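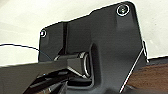 Última modificación de la página: febrero, 16:40 h

Inicio | Boletín | Proyectos | Formación | Contacto

Staveo amplía el programa de enseñanza por guiado manual en el taller de Nusudcombe

El área de automatización de Staveo ha completado la primera fase del programa Asport, dedicado a la enseñanza de tareas de montaje a brazos robóticos mediante demostración directa. Durante esta fase, el personal del taller de Nusudcombe registró 296 demostraciones válidas, repartidas entre 5 tareas: inserción de pasadores, colocación de tapas, atornillado previo, clasificación de piezas pequeñas y fijación de soportes metálicos en pared.

El procedimiento combina dos modalidades. En el guiado manual, la persona instructora sujeta el brazo y lo conduce por la trayectoria deseada mientras el sistema guarda las posiciones de las articulaciones. En la teleoperación, los movimientos se transmiten desde un puesto de mando equipado con un brazo gemelo de menor tamaño. La cámara situada en la muñeca del robot registra en ambos casos lo que queda delante de la herramienta, y esas imágenes se incorporan al conjunto de entrenamiento junto con los datos de movimiento.

La fijación de soportes es la tarea que más ajustes ha requerido. Los soportes de chapa negra mate presentan un contorno escalonado, tornillos rodeados por un reborde claro y un alojamiento central profundo, en sombra, donde se asienta la articulación. Sobre una pared clara la silueta se distingue bien; el interior del alojamiento, en cambio, ofrece muy poco contraste, y el equipo ha tomado como referencia visual el anillo plateado de la articulación.

«Las primeras series las grabamos demasiado deprisa y hubo que repetir una parte», explica Concetta Rinaldi, responsable técnica del programa. «Ahora pedimos a quien enseña que se detenga un instante antes del contacto y que no corrija la orientación de la muñeca en el último tramo». La indicación figura ya en la guía interna de operación – apartado de aproximación – y se aplica a las dos modalidades.

En la actividad formativa asociada han participado 31 profesionales de mantenimiento y producción. El itinerario comprende una sesión teórica y prácticas en el puesto de mando, tuteladas por Settimio Caruso. Quienes lo superan quedan habilitados para grabar demostraciones, si bien la revisión de los registros corresponde al equipo técnico.

La segunda fase prevé alcanzar más de 400 demostraciones e incorporar la conducción de cables por detrás de los soportes, que por ahora se realiza a mano. Fabbri, proveedor de los utillajes, entregará una nueva serie de bases de fijación para que las pruebas puedan repetirse con distintas alturas de montaje.

Las personas interesadas en las próximas convocatorias pueden dirigir su solicitud a la oficina de formación de Nusudcombe, con el visto bueno de su responsable de área. Las plazas se asignarán por orden de recepción.

Compartir (5) | Comentarios (0)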